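The nine house rules, and how they came to be nine

Samuele Piras talks with Tiziana Costa

When I got to Tiziana Costa's desk at Jadora she was on the phone with somebody who wanted to know if it was all right to record with a cat in the room. She waved me to a chair, said "Yes, but let the cat go where it likes" into the phone, and hung up. I had my first question ready and didn't need it, because she was already talking.

"People think a rule book is for stopping things," she said. "Most of my calls end with me saying yes. They just want somebody to have thought about it before them, and I do understand that, I'm the same with my tax forms."

She has looked after the practice guide for home recording since the spring, when she came over from Gamex, where she wrote safety sheets for packing lines. The guide covers everyone who goes out with a pair of hand-held grippers and records ordinary chores: folding, tidying, making beds, putting the shopping away. It used to be 60 pages long. I remember those pages, having been handed them in my own first week, and I told her I'd never reached the end.

"No, well, you're in good company," she said, and laughed. "I asked the people in the field which page they used most, and they told me the one with the charger voltages. So we started over. I sat down with 2,756 session notes – all the little comments people type in when they finish – and read every one of them, with a great deal of coffee. After that it was fairly plain what the rules should be."

There are nine now, and they fit on a card. The first is about consent, and she is strict on it. Everyone living in the home has to agree, and they have to be told in everyday words what will be recorded and who will look at it. A signature from whoever opens the door won't do.

"If there's a grandmother in the back bedroom, you go and talk to the grandmother," she said. "Sit down with her if she asks you to. I put that in the training because I once had to do it myself, and I came away an hour later with a recipe for chickpeas."

The second rule is the one she gets the most letters about. It says to leave the room as you find it. Early on, the crews would tidy up before starting, partly out of good manners and partly because they thought a neat bed made for a better recording. Tiziana would like them to stop at moving things that are private or could break. A shirt in a heap should be picked up from the heap.

"I have the greatest sympathy for the urge," she said. "I can't walk past a crumpled sweater in my own home. But if you smooth it first, you've done the hard part with your hands, and there's no record of how you did it. Clothes are difficult! A sleeve is inside out, the hem is caught underneath, you go in with the tips and get two layers when you wanted one. All of that is what we need."

I asked about mistakes, which take up rules three and four. A slip stays in the recording. You drop the cloth, you pick it up again at the same pace, and you don't start over unless something has been damaged or somebody has walked in who hasn't agreed to be there. She had a long argument with the people at Guerra over this one, she told me, and it went on through most of August. They wanted clean takes only. In the end the two sides settled on keeping everything and adding a mark for slips, and she thinks the guide is better for the argument.

The rest is more down to earth. Check the finger pads before each session and wipe them. Keep cables to the outside of the body, so that they don't drag across the work. Put the grippers down when you talk to someone. Take a break when your wrists ask for one, whatever the schedule says. The ninth rule says that any of the others can be questioned in writing, and that she has to write back.

"And I do," she said. "Sometimes at some length, I'm afraid."

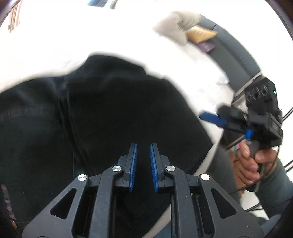
Recording Practice Team, Jadora

The card with all nine rules is kept at the equipment desk. Questions under rule nine go to Tiziana Costa, on paper or by email.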